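Skarkonby Hall, polling place walk-through
Checklist with comments
Date of visit: Mar 22, 2026
For: November vote, both rooms (Tatora Room and front lobby)
Marks used: OK / FIX / ASK

1. Outside and parking

Accessible spaces marked: OK. Paint faded on the far one, still readable.
Path from lot to side door: FIX. Lip at the second slab, catches a wheel. Grind it or ramp it.
Outdoor lights: ASK. Came by in daylight, couldn't test. Polls close after dark in November so somebody has to come back in the evening.
No-campaigning line: FIX. Old tape mark is gone. Measure again from the door voters use, not the front steps. Last time the party tables set up by the steps and we had complaints from two sides.
Room for observers and press to stand without blocking the path: OK, left of the bike rack.

2. Doors and exits

Side door (voter entrance): OK. Opens easy, stays open on the hook.
Fire exit, Tatora Room: FIX. Stacked chairs in front of it. Moved them myself but they will come back. Needs a sign on the wall at chair height.
Fire exit, lobby: OK.
Exit signs lit: one dead, lobby side. FIX.
Posted occupancy, Tatora Room: 300. Line should go through the lobby and not pile up inside. With booths and tables in, I would not go anywhere near the posted number.

3. Electrical

Outlets along north wall: 5 tested, 4 live. Dead one is behind the piano. Label it.
Extension cords: FIX. The orange one has a split jacket near the plug, threw it out. Do not borrow from the kitchen, those are light duty.
Cord covers across walkway: none on site. Order or bring.
Check-in tablets charging: away from the sink please. Last set up had the power strip on the draining board.
Breaker panel: unlocked, legend is handwritten and half of it wrong. ASK building office for a correct one.

4. Floor and line layout

Mats: front mat curls at the corner. FIX, tape or remove.
Wet weather plan: none. Need a mop, a bucket and two more mats by the side door.
Chairs for people who can't stand in line: OK, use the ones from the fire exit, ha.
Voter count on the list for this precinct is 464. One check-in table will not do it between 5 and closing. Put two.
Turning space at accessible booth: OK after I moved the coat rack. Mark the floor so it stays moved.

5. Booths and privacy

Booth frames: Sanna folding type. Legs lock on all but one. Tagged it, do not use.
Facing: FIX. Two booths back on to the lobby window, you can read over a shoulder from the sidewalk. Turn them or cover the glass.
Table-top screens: ASK how many are coming from the county store.

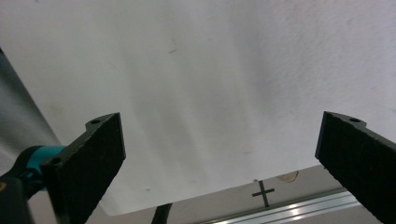
Privacy boards need to be blank on both sides. No old posters turned around, no party colors, no pen notes from last time, voters do notice and they do call. A tiny dark speck or streak on a white sheet, as in the photo, is fine to leave. Writing is not. Also no board set on a slant like that one in a booth, stand them straight and clip them, a lean board slides the minute somebody bumps the table. Check corners for staples before handing any out.

6. Ballot box and storage

Plosine box: lid closes flush, seal loops not bent. OK. Slot edge a bit rough, file it down.
Seals: not on site, as expected. Number log goes with the box and nowhere else.
Storage closet: FIX. Lock works but there's a second key somewhere. Find it or change the cylinder before delivery.
Closet shelf: sagging, keep heavy stuff on floor.

7. First aid and emergency

Kit: bandages ok, burn gel expired. Replace.
Extinguishers: lobby tag current. Tatora Room tag unreadble, ASK.
Phone signal in the back of the hall: poor. Runner or landline for the desk.
Evacuation: who carries the box out? Not written down anywhere. Has to be before training.

Re-visit needed for lights, exit sign, closet key. Bring own tape measure, the hall one is missing its first inch.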